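Search the notebook Go

Monday, February 18, 2019

Back on the two-arm build at the shop tonight. Both arms are up and talking to the same controller, so the next job is folding - one cloth, one fold, nothing fancy. Anil Venkataraman rewrote the homing routine over the weekend and it's so much nicer, no more lurch at startup! I've got the jaw speed down to 40 percent for now and I'm leaving it there until I trust the limits.

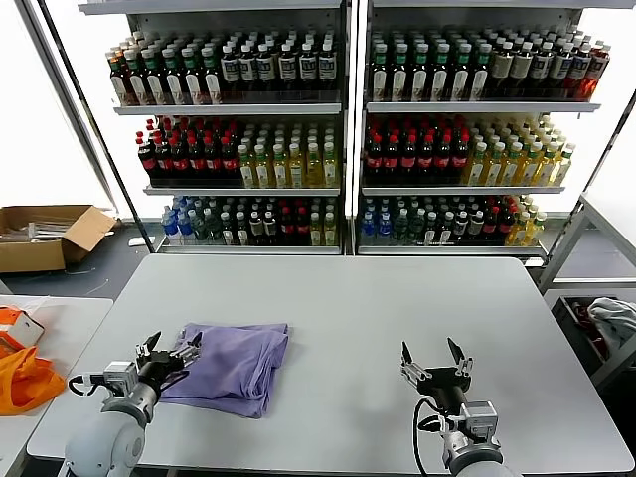

The left side still homes a hair off from the right, and I keep forgetting to save the offset before I shut down (note to self, write it on the board). I ordered a longer cable from Pilstead, 300 mm, so the wrist can turn all the way without tugging on the connector. The old Lunida power supply is from 2003 and hums like crazy, but it holds voltage, so it stays. Next up is the wrist camera. Exposure is set by hand at 70 and the bright end of the room still washes out, so I want to try a lower value before anyone touches the calibration.

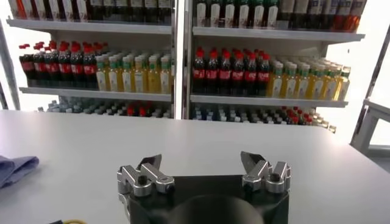

Do we need to redo the calibration every time a gripper comes off?

Only for the arm it came off. Run the short routine on that side, save the offset, and leave the other one alone.

Spare pivot pins are in the Brandão drawer. Please put them back there.

Contact the shop | © 2019 Levetmont Workshop | Back to top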